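Dos semanas con las pinzas nuevas

Aug 23, 2018

Desde que volví de las vacaciones casi no escribí nada en este blog, y la culpa la tienen las pinzas. Malachy Lynch me dejó en la mesa dos juegos y una hoja con tres líneas de instrucciones. Un juego es de Skokmont, el otro de Arnen. Los dos son de dos dedos, los dos se montan en la misma brida y los dos, según el papel, hacen lo mismo. Mi tarea era decir cuál compramos para los otros puestos.

Primero pido disculpas por mi español. Hanane Tawfik me corrige los textos cuando tiene tiempo, pero esta semana no tiene, así que los errores son todos míos.

La prueba es sencilla de explicar y pesada de hacer. Hay que tomar botellas de plástico que están tiradas en la mesa y llevarlas a un cubo. Hice 144 intentos con cada juego, siempre con la misma velocidad y el mismo controlador, el Geraghty que ya usábamos antes. Cambié las botellas de lugar con la mano entre un intento y otro, sin mirar mucho, para no ayudar a ninguna de las dos marcas.

Con Skokmont el problema fue la fuerza. El ajuste va de golpe: o aprieta poco y la botella se resbala, o aprieta demasiado y la aplasta. Una botella aplastada ya no sirve para comparar, porque ofrece una superficie plana que no tenía. Al final encontré un valor bueno, 80 en la escala del fabricante, pero me costó una tarde entera y no estoy seguro de que sea bueno también para otras botellas. 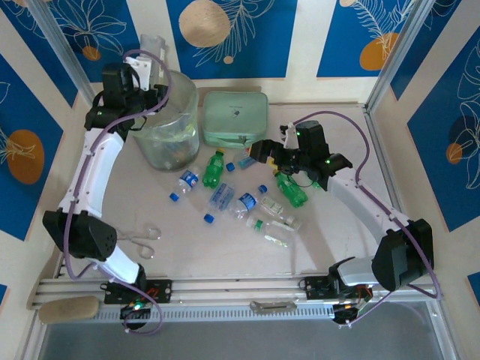 El asunto de los dedos me interesa más que el de la fuerza. Arnen los vende más finos y con la punta un poco inclinada, y eso cambia mucho cuando el objeto está acostado. Una botella sola es fácil para cualquiera. Lo difícil es cuando hay dos casi paralelas, como las dos transparentes que están adelante a la derecha, o cuando una se mete en parte delante del estuche verde menta. Ahí el dedo ancho de Skokmont empuja a la vecina antes de cerrar, y el dedo fino entra. Las tapas tampoco ayudan, porque miran a todas partes y cada vez hay que girar la muñeca de otra manera.

Yuzhen Yao opina que estoy comparando dedos y no pinzas, y que podría poner los dedos de Arnen en el cuerpo de Skokmont. Tiene razón en parte. Lo intenté el lunes y los agujeros no coinciden por muy poco, así que necesito un adaptador impreso. Ya lo dibujé, falta la impresora.

Una palabra sobre los cables, que son mi enemigo personal. Si el lazo que pasa encima de la pinza es corto, tira de la muñeca al girar; si es largo, se engancha. Yo dejo ahora un arco bastante generoso y lo sujeto al brazo después. En mis 1456 minutos de registro tuve dos paradas por cable, las dos con el arco corto de la primera configuración.

También probé el controlador Stetlow, solo una mañana. El movimiento es más suave cuando llega cerca del objeto, pero el programa de configuración está mal traducido y me perdí en los menús. Si alguien lo conoce bien, que me escriba, por favor.

Por ahora me inclino por Arnen - con el controlador viejo - y así se lo dije a Malachy. Él quiere ver primero los resultados con el adaptador. La semana que viene lo monto y repito los 144 intentos, esta vez con las botellas más juntas.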